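Can a Robot Put Away My Junk Drawer Yet?

By Margarida Carvalho
July 21, 2021

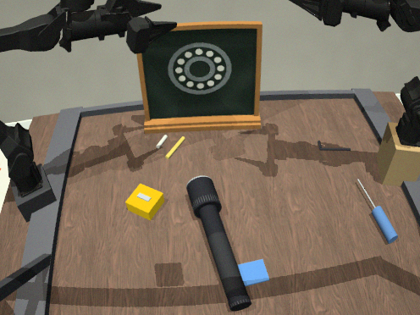 Two simulated arms over a simulated workbench, with flashlight, hex key, screwdriver and chalk still to be dealt with.

I have a drawer in my kitchen that I haven't been able to close since March, so when Murali Unnithan offered to show me what his two-armed tidying program can do, I drove over the same afternoon.

Murali works at Senero, and most of his robot's life is spent inside a computer. It practices on a wood-topped table that doesn't exist, with a little chalkboard at the back (somebody drew what looks like a ball bearing on it, I love that) and the sort of stuff that piles up in any garage. The job sounds silly: pick up each thing, put it where it goes. My nephew can do it. He's four!

The software had 2,000 practice tries at the table, and it finished 1,334 of them. "The screwdriver is easy," Murali told me. "Chalk makes me want to quit." It's skinny, it rolls, and a real stick snaps if you squeeze too hard. The hex key is no picnic either, lying that flat.

Then there's the jump to real arms on a real bench, where Suryani Rahman runs the tests. She's had 400 goes so far and won't give me a score yet. I asked if I could have one at home in two years. She laughed for a while, then asked what was in the drawer.

Batteries, mostly. And a lot of string.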